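Inventario de un escritorio

Syafiqah Gunawan redactaba inventarios para la aseguradora Hukel desde hacía 3.396 expedientes. El método era siempre el mismo: habitación, mueble, objeto, estado. No se anotaban suposiciones.

El expediente 201 de aquel noviembre correspondía a Teguh Lumbantobing, traductor, ausente de su domicilio. El hermano político, Rizal Wuisan, abrió la puerta y se quedó en el pasillo. Ella empezó por el escritorio.

Tablero de madera clara con nudo pequeño. Patas metálicas negras. Organizador de tela gris; notas adhesivas rosas, bolígrafos, un lápiz amarillo. Despertador analógico de doble campana. Auriculares negros y azules, depositados sobre el tablero. Gancho para auriculares en el canto delantero.

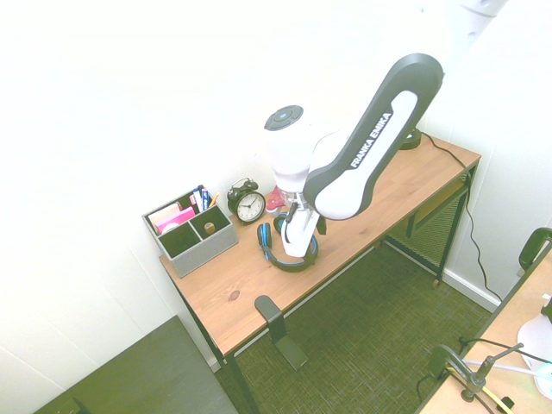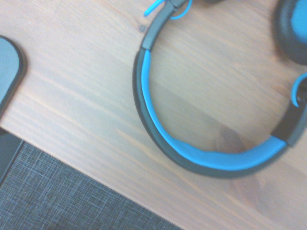 Syafiqah escribió «gancho sin uso» y tachó las dos últimas palabras. El uso era una suposición.

—Los colgaba siempre —dijo Wuisan desde el pasillo—. Antes de levantarse de la silla. Lo hacía hasta para ir a por agua.

—Eso no entra en el formulario.

—Ya.

Valoró los auriculares en la categoría tres y el despertador en la cinco. El formulario de Hukel reservaba una línea para observaciones, con un máximo de 1.000 caracteres. En 3.396 expedientes la había dejado en blanco. Quitó el capuchón del bolígrafo y apuntó: «El titular cuelga los auriculares antes de levantarse. Fuente: R. Wuisan».

Después pasó a la estantería del dormitorio y pidió que encendieran la luz.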